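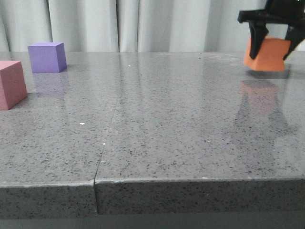 Foam cubes on the stone counter, December 2018

Third entry about the Linden counter. I write it down now because in July we did the same work and wrote nothing, and then we argued about which cleaner was used.

Today's subject is the surface. The top is gray speckled stone, two slabs with a thin dark seam between them. It is very glossy. For the eye this is nice, but for our colors it is a small problem: each cube gives its own color back to the stone below it. Under the purple one there is a faint purple patch, and the orange one makes a faint orange one even when it is held a little above the surface. When I compare a cube with the color card I must look at the top face and not at the lower part of the front.

The cubes are from the Volum box, edge 50 mm, article 851. Foam is good here, it does not scratch the polish. The Fodwood blocks stay on the shelf until we have felt for their corners.

The seam

I passed my fingernail across it in several places. On the top I feel almost nothing, at the front edge I feel more. The left slab looks to sit a touch higher there. I put a strip of paper under the steel ruler and it went in near the front but not near the back. For cubes this is not important. For the Strand glass plates it will be, so please lay them fully on one slab – never across.

Along the front corner there is a light line, best visible to the right of the seam. I can not decide if it is wear or only the bevel that takes the light. I rubbed it with a soft cloth for 10 minutes and it did not change. I leave it.

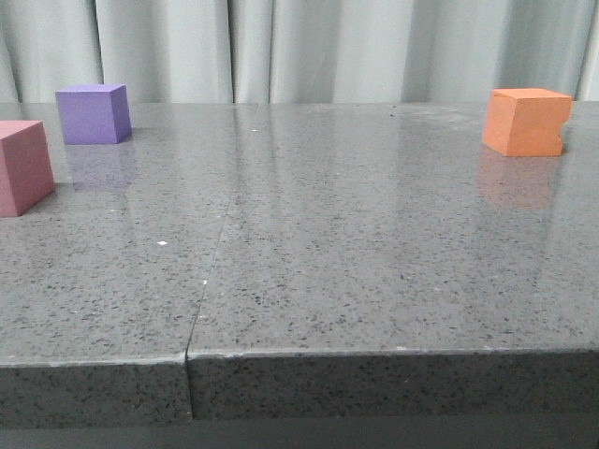
To do

Wipe the stone with water only and dry it at once. No cleaner until the color series is finished.

Keep the curtain closed behind the counter, also in the morning.

Repeat the color cards with a sheet of matte gray paper under each cube. I have cut 100 sheets, they are in the flat drawer.

Ask Linden if the slabs can be leveled without taking them out.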